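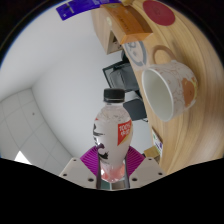

Gristano will change the packaging on its full range of bottled fruit drinks this spring, moving to a lighter bottle, a cap that stays attached after opening and a label that comes away cleanly before recycling. The change applies to all drinks sold in the single-serve size. Many juice drinks on store shelves still come in the familiar format of a clear plastic bottle with a dark ribbed screw cap and a printed label wrapped over most of the body, with a claim such as "100%" set in a colored tag. Gristano's current bottles follow the same general pattern, and the company said shoppers should have no trouble finding their usual drink once the new packaging arrives.

The announcement was made on 2 January 2024 at the company's bottling plant in Caklow, where the new line has been installed. Trial production began there in August and the first cases for retail sale will leave the plant before the end of the winter.

"We get more mail about our labels than about anything we put in the bottle," said Hanna Semeniuk, head of packaging at Gristano. "People want to peel them off and they can't, or half of it comes off and the glue stays behind. We have been working on that for a long time and we are now happy with the result."

The new label is held by two narrow strips of glue in place of a full coating. A perforated line runs from top to bottom, and the label can be pulled off in one piece by hand. The glue stays on the label. Customers who do not remove it can still put the bottle in the recycling bin, as the label is made to separate in the washing stage used by most sorting plants.

Label stock will be supplied by Skiltex, which has printed for Gristano since the company moved to its present site. Skiltex has fitted a new cutting unit for the work and will also supply labels for the larger family-size bottles if those are changed at a later date. No decision has been made on the larger sizes.

The bottle itself keeps its present height and holds 343 milliliters, the same as before. The wall has been made thinner between the shoulder and the base, and three shallow rings have been added to the lower half to keep it firm in the hand. The neck is shorter. Existing vending machines and store coolers will take the new bottle without adjustment, and the number of bottles in a case does not change.

The attached cap was the hardest part of the project, according to the company. Early versions fell back against the drinker's face or came loose after being opened several times. The final version clicks into an open position and stays there until it is pushed closed. It will come in black for the still drinks and white for the lightly sparkling ones.

"The cap has to get out of the way," Semeniuk said. "We had samples that passed every test in the lab and then people in the office tried them and hated them. So we went back and did it again."

There is no change to recipes. Ingredients, sugar content and shelf life remain as printed on current bottles, and nutrition information moves from the side of the label to the back so that it can be set in larger type. Storage advice has been rewritten in shorter sentences. The recommended retail price will stay the same through August.

The label artwork has been redrawn at the same time. Fruit names are now printed in one typeface across the range, and the color band at the top matches the flavor. Barcodes are new, and stores that order through the Gristano trade desk will receive updated product files before their first delivery. Stores that order through Tosh, the company's distribution partner, will have their files updated automatically.

Deliveries will take place in three stages. Peach, white grape and pear come first, followed by apple and the berry blends. Citrus drinks will be last, as they use a different filling line that will be out of service for part of the spring while it is converted. Old and new bottles may be on sale side by side for a few weeks. Stores do not need to return old stock, which can be sold until the date on the bottle.

Tosh will also collect damaged or unsold cases of old packaging from its larger accounts on normal delivery runs. Managers who want to use this service should speak to their usual Tosh contact - there is no separate form to fill in.

Gristano expects to use less plastic for each single-serve bottle and will publish the weight of the old and new versions on its website once all three stages are complete. The company said it preferred to wait for figures from full production, as bottles made during the trial varied slightly from one batch to the next.

Sample bottles are available to trade customers and members of the press on request. Visits to the Caklow plant can be arranged once the citrus line is running again.

About Gristano

Gristano makes still and lightly sparkling fruit drinks for grocery stores, cafes and workplace canteens. All of its drinks are filled at Caklow. The company also packs private-label juice for a small number of regional retailers.

Filed under: Company News, Packaging, Food & Drink

Press contact: Gristano Communications, Caklow | © 2024 Gristano. All rights reserved. | Back to top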